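Keeping Old Desktops in Use: Repair and Reuse in Matmont
Student project report
Group: Maysoun Awad, Lino Messina, Woo-jin Sung
Supervisor: Rukhsana Usmani

1. Background

Our project looked at what households in Matmont do with desktop computers they no longer use. The town recycling point takes them free of charge, but it does not test them or pass them on. We wanted to know how many people keep an old machine at home and what would persuade them to have it repaired.

We put a paper questionnaire through 1000 letterboxes in September and got back 200 that we could use. Woo-jin typed up the answers and Lino sorted the written comments into groups. We also interviewed Rogério Rocha, who runs the Gentile repair shop near the station.

2. What people told us

Most people who had an old desktop had stored it in a loft, a garage or under the stairs. The usual reason was worry about private files. Cost came second. Several people wrote that they did not know whether their computer could be upgraded at all, and a few thought the whole machine had to be replaced when one part failed.

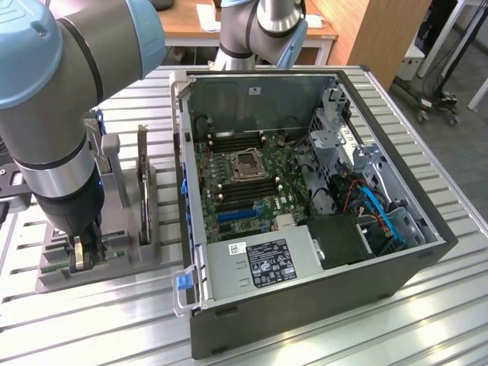

Figure 1. Expansion card upright in a parts holder.

Mr Rocha told us that memory and storage are the repairs he is asked for most. He charges a fixed fee for looking at a computer and takes it off the bill if the customer goes ahead. He turns away machines over 12 years old unless the owner only wants the files copied. Parts come from Stument, a second-hand dealer, and delivery is slow in winter.

3. Design and repair

We compared two desktops given to us by families at the college, and took both apart with ordinary hand tools. The older one was easier. Its side panel came off with thumbscrews and the drives slid out. The newer one, a Zunamura, had a drive cage fixed over the memory slots, so a simple upgrade took Maysoun most of an afternoon. Access matters more than we expected when we planned the project. With a case laid on its side and open, as in Figure 2, tools can come straight down to the board next to the processor socket, and we worked the same way on both of ours.
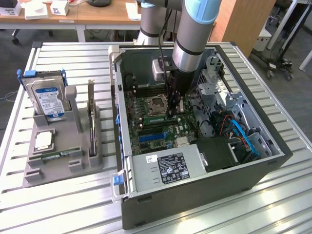 Time was the other thing we recorded. Mr Rocha said a customer will usually wait a week but not a month, and small shops lose work when a part is missing halfway through a job. We had the same trouble, as screws and brackets got mixed up on our bench. A fixture for the loose components, like the grey one to the left of the case in Figure 2, would have saved us a lot of sorting. We used egg boxes in the end.

4. Suggestions

The recycling point could put up a notice about wiping drives, with the address of the repair shop on it. We would also like the college to hold 2 repair days a year. Our sample was small and older residents were more likely to reply, so the results should not be applied to other towns.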